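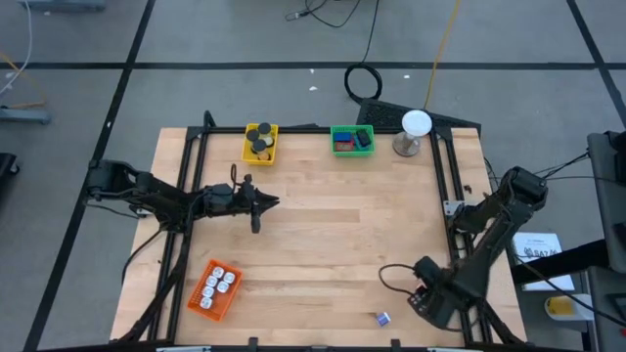
Photo: Stinano Robotics Software Group

The Planner Should Be Able to Say No

By Mei Alcantara

Discussions of two-arm robot software tend to dwell on motion. Readers ask how fast the arms travel, how smoothly they share a table, and how many tasks they can complete in an hour. These are reasonable questions. This essay concerns a less popular one: whether the planning software is permitted to refuse a task, and whether it can tell the operator why.

In most systems now in use, a planner that finds no safe path returns a single error code. The control layer then tries again, often with looser limits. In March our group reviewed 4,000 planning requests recorded by Inthanon, the scheduling tool we maintain for shared workspaces. Of these, 300 ended without a usable plan. The log gave the same message for every one of them. An engineer reading it could not learn whether the arms would have collided, whether an object was out of reach, or whether the perception module had failed to supply a position at all.

We regard this as a fault in design. A refusal is a result, and it should be recorded with the same care as a completed motion. It should name the constraint that could not be met, the object involved, and the age of the sensor data used. None of this requires new research. It requires that the people who write planners agree to keep information they already have in memory at the moment of failure.

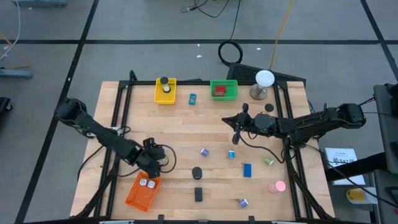
Perception software deserves the same treatment. A detector that reports a position without a measure of doubt leaves the planner to assume the best, and the cost of that assumption rises with the number of similar items in reach. Two small purple jars on one tabletop, one near the center and the other near the front edge, are enough to raise the matter. If the task names a purple jar and nothing more, the correct response from the software is a request for clarification. A system that simply selects the nearer jar may satisfy the demonstration and still be unfit for regular use.

There is a fair objection to this position. Software that refuses often will be switched off, and operators have limited patience for messages. Our colleagues who maintain Ollska, the motion library beneath Inthanon, have argued that each added check also takes time from the control loop. We accept both points in part. The checks we propose add 5 milliseconds to a planning call, and they run outside the loop that drives the motors. As for patience, operators at our Uvatby site have told us that they mind a vague message far more than a frequent one.

We therefore recommend that any group releasing planning software for shared workspaces publish its refusal messages as part of the interface, keep them stable between versions, and test them. Our own test set now holds 500 requests that ought to be refused. A release that accepts any of them is held until the cause is understood – even when the resulting motion would have done no harm.

Buyers have a part in this as well. A purchasing team that asks only for success rates will be given success rates. It may also ask for the list of reasons a system can give for stopping, and for the records that show those reasons in use.

Related items
Shared Workspaces and the Limits of Retry Logic
Reading a Planner Log: Notes for Operators
Inthanon Release Policy
Perception Confidence as an Interface

Contact the Software Group | © Stinano. All rights reserved. | Back to top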